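Still Waiting on the Robot Butler

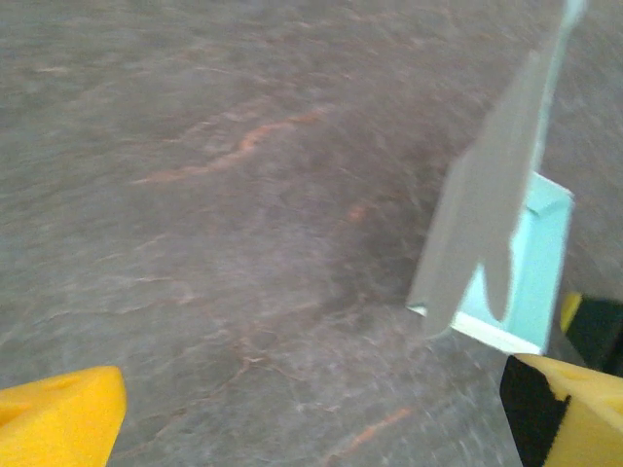

07/01/2018 | Lejla Delić
2 min read

Two yellow fingers, one teal box, a whole lot of grey surface. Welcome to the future of tidying up.

I've been promised a machine that clears the kitchen counter since I was seven. My mate Zinhle reckons we're close. I reckon she's never watched one think about a box for 18 minutes – I have, and I took snacks.

Could it do my dishes? Not yet, mate. I'd settle for the recycling. Until then the rubber gloves stay on the tap, and I stay in charge of them.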